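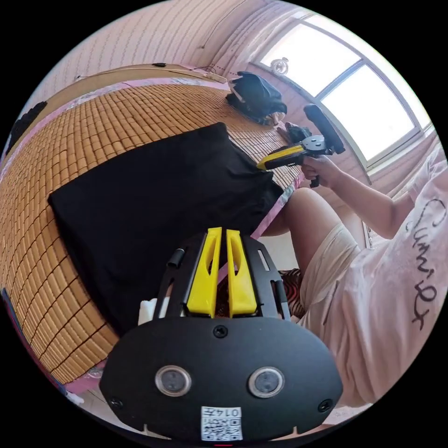
To: Gestcombe Household Swap list
Subject: Re: bamboo mats on beds, do they work and how do you keep them flat?

Dear Benedikt and everyone,

I meant to answer this days ago and then the tomatoes all came at once, so forgive me. Benedikt Schwerdtfeger wrote:

> We have a bedroom under the roof which is unbearable in August,
> even with the window open all night. My sister-in-law swears by
> one of those tile mats, the kind made of lots of little bamboo
> pieces, but I can't picture sleeping on it. Does it not pinch?
> And does it go over the sheet or under it? I have seen one for
> sale at Bidbridge but don't want to drive out there for nothing.

We have had a tan one for a good few summers now and I would not be without it. Ours is the sort you describe, small rectangular tiles in a grid, all threaded together so that it bends with the bed. It goes on top of everything, Benedikt, over the sheet, and you lie straight on it. I know that sounds like sleeping on a garden fence! But the tiles are smooth and they stay cool, and when you turn over there is always a fresh cool bit waiting for you.

As for pinching, it can catch the hairs on your legs if you sit on the bed in shorts and shuffle about, and my husband complained bitterly the first week. In pyjamas you won't feel a thing. Long hair is more of a nuisance, so I keep an ordinary pillow with a cotton case and start the mat just below it.

Keeping it flat took me longer to learn. Mine came rolled up tight and had a great hump down the middle, and I pulled and pulled at the corners and got cross with it. What worked in the end was rolling it up the other way, tiles inside out so to speak, and leaving it on top of the wardrobe overnight with a belt round it. A soft mattress will always let it dip a little where you sit, and I have stopped minding.

Do measure before you buy. If it is a touch narrower than the mattress you get a strip of bedding showing along the edges, and I rather like that (ours is pink underneath and looks quite cheerful), but if it is wider it hangs over the side and the end tiles knock against the bed frame every time somebody gets in.

For cleaning, a cloth wrung out in plain water, wiped along the rows, and then stand it by an open window until it is properly dry. Please don't fold it away damp. I did that one September and had to throw away a perfectly good mat, and the Wegener shop had stopped selling that size by then.

If you would like to try before you drive to Bidbridge, come and lie on ours, I mean it. The kettle is on from four o'clock most days.

With warm wishes to you both,
Khrystyna-Mariia Harasym

Message 472 in the list archive
Last updated: August

Comments (3)

Devik: Does the cat not scratch it to bits? Ours would.

marrowlane: We put a thin blanket underneath and it slides about much less. Same trouble with the hump, will try the belt.

Benedikt S.: Thank you Khrystyna-Mariia, we shall take you up on the tea.

This site uses cookies to remember your archive settings. Accept / Manage choices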